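Ticket 1316: left arm, folding cell 2, drops the corner on long folds
Opened October 24, 2019 by Liv Fjeld, Waketham
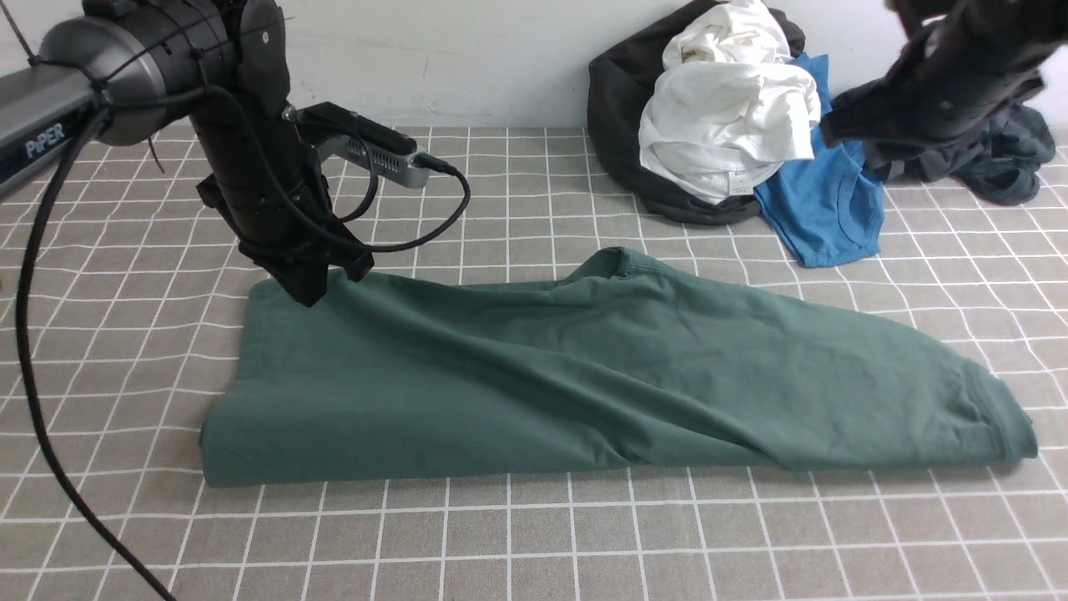
Left arm on the upper-left corner of the green cotton piece, folded to a strip.

Reported: grip lost on the last fold. The Stomeo log gives "low grip force" and recommends new finger pads.

Liv Fjeld: I don't buy the pads. We changed them in August for the same message and it was back after 12 cycles. Pads look fine to me. I'd sooner look at the cable. The long black one hangs down the left side and lies across the grid cloth, so every time the arm goes right it has to drag that with it.

Pádraig Mulligan: Cable drag wouldn't show up as low grip force. Please run the gripper zero again before moving anything.

Liv Fjeld: Ran it. Passed, same as it always passes. Then 2 folds good, third one dropped. I don't think the zero check tells us much when it closes on nothing. Can we get one that closes on cloth?

Pádraig Mulligan: Not in this Plindance release. Try the cable, then. Clip it to the arm link, leave slack at the wrist, and keep the camera lead separate. Change nothing else.

Liv Fjeld: Clipped. Same green piece, same program, 12 folds, no drops. I'm not calling that fixed. The piece has a stitched hem at the cuff end and we only grip the other end, so the hard case hasn't been tried.

Pádraig Mulligan: Agreed. Turn it end for end and repeat. Can I close the pad order with Waaka?

Liv Fjeld: Hold it, don't cancel. I'll post the cuff-end numbers here.

Status: open, waiting on site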